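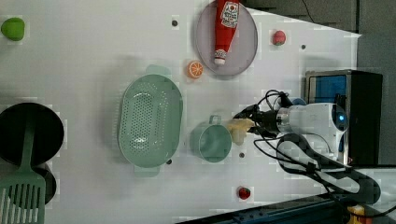

Call for participants: shared suppers and everyday speech

We are looking for people who have moved to Girkgate from another country and who would like to cook, eat and talk with others on five evenings this June. The project is called Rana. It is a small study of how people learn the words of the kitchen in a new language, and how they use them when they are tired, hungry or in a hurry.

I came to this question from my own life. When I arrived here I could read a newspaper in English, but I did not know how to ask for a sieve in a shop. I stood in front of the shelf and made a movement with my hands. Many people have told me a similar story since then, and I would like to collect these stories properly.

Who can take part

You can take part if you are 18 or older, if English is not your first language, and if you have lived in or near Girkgate for at least one year. You do not need to be a good cook. You do not need to speak English well either, but you should be able to follow a simple conversation. We have 17 places. We will try to have a mixture of languages and ages, so please do not be disappointed if you are put on the waiting list.

People who work as language teachers or interpreters are welcome to write to us, but we will invite them to a separate conversation later in the year.

What you will do

Each evening begins at 6 pm and ends at 8.30 pm. You will cook one simple dish in a small group, following a recipe that is written in English. After this we eat together, and there is a conversation of half an hour in which we talk about the words from the recipe. Which ones did you know? Which ones did you guess? Is there a word in your own language that has no good partner in English?

Between the evenings we ask you to keep a short diary. A few lines after each time you cook at home is enough. You can write it in any language, or record it on your telephone if you prefer to speak.
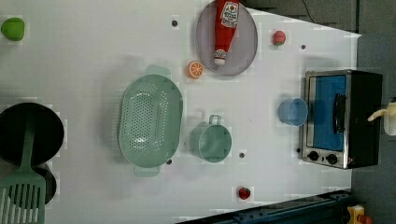 Noreen Swati wrote to us after the first round that she had expected to talk about grammar and instead spent a whole evening discussing the difference between simmer and boil with a man from the next street, and that she now reads the back of every packet in the supermarket. She also asked us to make the conversation part longer. It used to be only twenty minutes, and we have followed her advice.

The sound of the group conversations will be recorded. We do not record during the cooking or the meal. Your name will be removed from the written version, and you can ask us to delete your part at any time before the end of the project without giving a reason.

What you receive

Every participant who comes to all five evenings receives 200 pounds. If you must miss one evening because of illness or work, please tell us as early as possible and we will find a solution. The food is paid by the project. Bus fares inside the town are paid back at the end of each evening, so please keep your ticket.

Food and allergies

All the recipes are vegetarian. On the form there is a space for allergies and for foods that you do not eat for religious or personal reasons. Please fill it in even if you think it is not important. There will be no alcohol.

Children

We are sorry that we cannot offer childcare on the evenings. Babies who are still being fed may come with their parent.

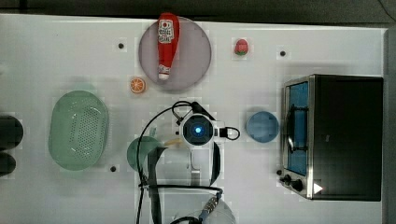 Girkgate, June

The evenings take place in the Flusell building, on the ground floor. The entrance is on the side of the car park and has no steps. Bus 534 stops opposite. If you come by bicycle, you can leave it in the yard behind the house, but please bring your own lock.

How to apply

Please send an email to the Rana project at the Imetard centre with the word "supper" in the subject line. Tell us your name, which languages you speak, how long you have lived here, and one kitchen word in English that you find difficult or strange. It is not a test. We use these words to choose the recipes.

You can also ask for the form on paper at the Imetard reception, which is open every weekday morning until noon. The reception can read the questions aloud and write down your answers if this is easier for you.

We answer every email, normally within a week. Those who get a place will be invited to a short meeting before the first evening, where we explain the consent form and you can see the kitchen.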